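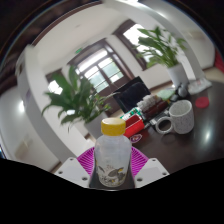
Wumley Makers' Club - Gripper Bench

I promised Gisela Ostermann I'd write down how I look after the magenta fingers, so I've poured myself some tea and will try not to wander off.

The ribs are where I start. Dust loves to settle between those ridges, and you can't really see it until you fan the finger open, so go slowly with a soft brush, one side and then the other. After that come the pale plates. Each has three holes, and I run a fingertip round every one to feel for burrs (Osvaldo Fontes taught me that years ago and I still do it with my eyes shut).

Then the fun part! I stand a little bottle between the fingers and close up gently, up to 47 times if I'm feeling patient - it's a lovely excuse to look at the plants. If one finger touches first, I loosen its plate, nudge it over, tighten and try again. Last November that took me 7 tries and a whole pot of tea.

I still want to try the softer ribs Osvaldo keeps talking about. Gisela, the good brush is in the drawer with the spare screws.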